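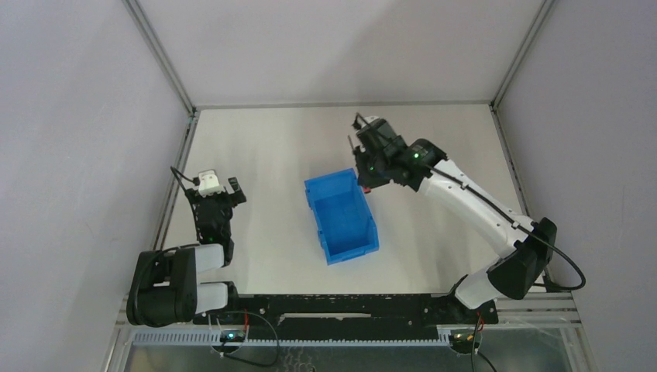 ## 11 février 2015 – bac bleu, plan de travail

Repris le rangement du plan clair. Le bac bleu est vide, posé un peu de travers. Fond lisse, rebord relevé, encoches sur les côtés. Reste un petit objet rouge juste à l'extérieur du rebord droit, à remettre avec les autres pièces de la série Rarnon.

Nettoyage du bac à l'eau savonneuse, rincé, essuyé au chiffon. Pas de solvant cette fois : en décembre, le produit Trirkell avait laissé un voile sur le plastique.

Contenu prévu pour la prochaine série :

- 16 petites pièces Rarnon, toutes couleurs
- 14 pièces Raven, les plus longues (à mettre en travers, sinon elles dépassent)
- rien d'autre, les chutes vont dans le carton Rafferty

Masse totale visée : 1 101 g sans le bac. Pesée à refaire, la balance dérive quand on la laisse allumée toute la matinée.

Zdeňka Vondráček demande qu'on garde 200 mm libres entre le bac et la paroi du fond. Pas encore mesuré. Tracer un repère au crayon sur le plan, pas de ruban adhésif, la colle part mal.

Les ombres restent douces sur le plan, je laisse l'éclairage tel quel.

À faire :

- retrouver le couvercle du bac
- étiqueter le carton Rafferty
- demander à Zdeňka si les pièces Raven abîmées comptent dans les 14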